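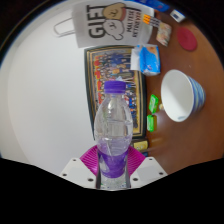 Do we think you need a water filter at home?
Most of the people who write to us don't.

Wekstead tests household water for people who would like a number before they spend money. Burgi Haslinger started it after a salesman quoted her for a softener she had no use for. Last year we ran 1,864 samples, and we're still wary of anyone who promises "pure" - us included. We sell no filters and take no commission. Leopold Hauser runs the lab and answers the phone until 4 p.m. If your result looks fine, he'll tell you to keep your money.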